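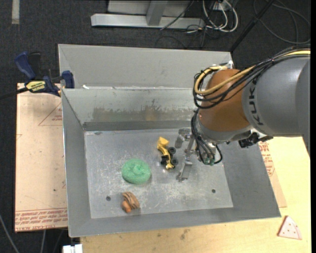

2020-03-11, bin picking by remote control

Ivana on the hand controller, me on the stop button and the coffee. Goal for the week is 100 usable demos of "pick one thing, lift, hold". We have 42. Threw out 7 today, mostly mine, mostly for dithering. If the arm learns from those it will learn to hover and fret like I do.

Notes from the KUKA bin:

Yellow toy vehicle: come in from above and close across the narrow body. Going for the scoop end looks clever and spins the thing around. I was clever four times.

Green scrubber: forgives everything. Ivana says it is inflating our numbers and she's right. Cap it at one pick in five from now on.

Small brown striped one: still the villain. It sits near the front wall and the wrist runs out of manners down there. Record those slowly or not at all.

Hoses by the wrist pull a little past some 11 degrees of roll. You can feel it in the replay as a small hiccup. Retie before the next batch. Check the clamp too while you're at it.

Logger (Tina) dropped the gripper channel twice. Restarted, sulked, came back. Emailed Khokhar about it. The Lirville people want the full set in April and I have promised them nothing in writing.

Tomorrow: Ivana drives first, I label.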